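About Karkuron Workshop

Karkuron Workshop is a member-run shared workshop for people who build robots and other automated equipment in their own time. It provides bench space, hand and power tools, 3D printers, a small electronics room and a standing program of evening instruction. Members come from many lines of work. Some are trained engineers, others repair appliances or teach school, and a number joined with no technical background at all.

The workshop exists so that a person with a sound idea and limited space at home can carry a machine through to working order. Many of our members began at a kitchen table or in a garage and came to us when the project outgrew the room. We continue to support builds that are kept at home, and a member may bring in a single assembly for an evening and take it away again.

Our History

The workshop was established by Renata Figueroa and Pilar Ocampo, who had shared a rented garage for several years while building a motorized plant bench. The garage had one outlet and a door that did not close fully in cold weather. When the lease ended, they took the ground floor of a former upholstery shop and invited other builders to divide the cost. The cutting tables left by the previous tenant are still in use, and two of them have been fitted with new legs.

The Figueroa Room, at the rear of the building, is named for Renata Figueroa's father, who wired it. It houses the soldering stations and the parts library. The front room is used for mechanical assembly and for the two-arm bench described below. A covered yard is available for sawing, sanding and painting.

Membership was at first limited to persons known to the founders. It has since been opened to all adults, and the workshop now has 80 members. Day-to-day operations are directed by Ximena Navarrete. Instruction is under the direction of Catalina Bustos, and Kristýna Mikuš is responsible for the machine tools and for the safety rules that apply to them.

The Posus Bench

The principal shared project of the workshop is Posus, a two-arm robot bench designed and assembled by members. It was begun as a winter exercise in cable routing and grew into a complete station at which members learn to control a pair of arms, to adjust grippers and to prepare repeatable handling tasks.

The bench stands in the front room. Its work surface is covered in teal fabric, and the arms are mounted on opposite sides so that each can reach the middle of the table. Each arm ends in a black gripper with two fingers. Wiring is carried along the outside of the arms, where it can be inspected and replaced without taking the joints apart. Members who prefer enclosed wiring are free to propose it, and two such proposals are now under review.

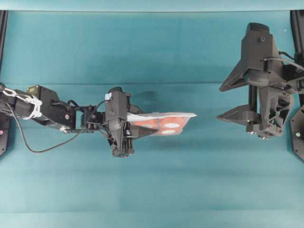 The decision to keep the design open to alteration was made early. A shared machine is handled by many people with differing levels of skill, and parts must be expected to wear, crack or be improved upon. Brackets and plates are printed on the premises where possible. Drawings for every printed part are kept in the parts library, together with a record of changes signed by the member who made them.

Work on the bench is divided among three groups. The mechanical group maintains the frame, the arms and the grippers. The electrical group is responsible for power, motor wiring and the emergency stop. The tasks group selects the objects that the arms will handle, writes the procedure for each exercise and keeps the supply shelf in order. A member may belong to more than one group and may change groups at the start of any month.

The tasks group gives particular attention to ordinary supplies in soft packaging. A rigid block is a suitable object for a first lesson, but much of what is stored in a home or a small shop comes in bags. Clear plastic film bends under its own weight, folds when it is gripped and reflects light in ways that can confuse a camera. Members who have completed the introductory course are therefore assigned exercises with bagged goods, including zip-top bags of tape, and are asked to write down the approach angle and finger opening they used.

Other Member Projects

Members are equally welcome to pursue work of their own. Pustport, a small motorized cart intended to carry laundry along a hallway, was built by three members over two winters and is now kept at the home of one of them. Its second drive unit was rebuilt here after the first proved too loud for use in the evening. Other current projects include an automatic curtain puller, a feeder for a backyard chicken coop and a label dispenser for a home candle business.

Personal projects remain the property of the member. The workshop makes no claim on designs produced here, with the exception of parts made for Posus, which are held in common.

Instruction

The introductory course is offered in the evening and is required of all new members who intend to use the robot bench. It consists of the following parts, taken in order.

1. Safe conduct in the front room. Participants learn the location and use of the emergency stop, the marked standing area and the rules on sleeves, jewelry and long hair. No arm is powered during this session.

2. Frame and fasteners. Participants assemble a short section of aluminum extrusion, check it for square and attach a printed bracket. Attention is given to correct screw length and to the use of threaded inserts in plastic parts.

3. Motors and wiring. Participants connect a single motor, secure its cable with proper slack for movement and test it at low speed under supervision.

4. Grippers. Participants mount a pair of fingers, set the limits of travel and practice closing on objects of different stiffness. The session begins with foam and wood and proceeds to supplies in plastic bags.
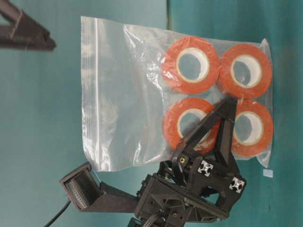 5. Supervised operation. Each participant runs both arms through a written task, records the result and leaves the bench ready for the next user. Catalina Bustos or an approved instructor is present throughout.

Persons who have done similar work elsewhere may ask to be excused from parts 2 and 3. Part 1 may not be waived.

Facilities

The building has 273 square meters of indoor space, including the Figueroa Room and the front room. Lockers and project shelves are assigned on request. Large frames may be left on the floor of the front room for up to 30 days, provided they carry a tag with the owner's name and a telephone number. Untagged items are moved to the yard.

The parts library contains motors, bearings, connectors, wire and a changing stock of donated hardware. Members may take small parts without charge and are asked to enter them in the book by the door. Motors and control boards are lent for the length of a project. Donations of used equipment are accepted after inspection by Kristýna Mikuš. We are not able to accept lithium batteries of unknown age or any item that has been exposed to water.

Conduct and Safety

All members and guests are expected to follow the posted rules and the directions of the person in charge of the room. Eye protection is required in the yard and at the drill press. Food and open drinks are kept to the table in the entry. Any person may press the emergency stop on the robot bench at any time and will not be asked to justify having done so.

Minors may attend with a parent or guardian and may take part in the bench sessions from the age of fourteen.

Joining and Visiting

Applications for membership are reviewed at the end of each month. Applicants are asked to visit once before applying and to speak with Ximena Navarrete about the work they hope to do. A refundable key deposit of 200 dollars is collected on approval. Members who are unable to pay the deposit at once may arrange to do so in installments.

The front room is open to visitors on the first Saturday of the month, and the two-arm bench is staffed for questions during those hours. The workshop closes for the last week of December, when the floors are cleaned and the machine tools are serviced. Requests for group visits should be made in writing at the front desk and should state the number of persons and any access needs. The yard gate is the step-free entrance.

Page last revised 12/03/2024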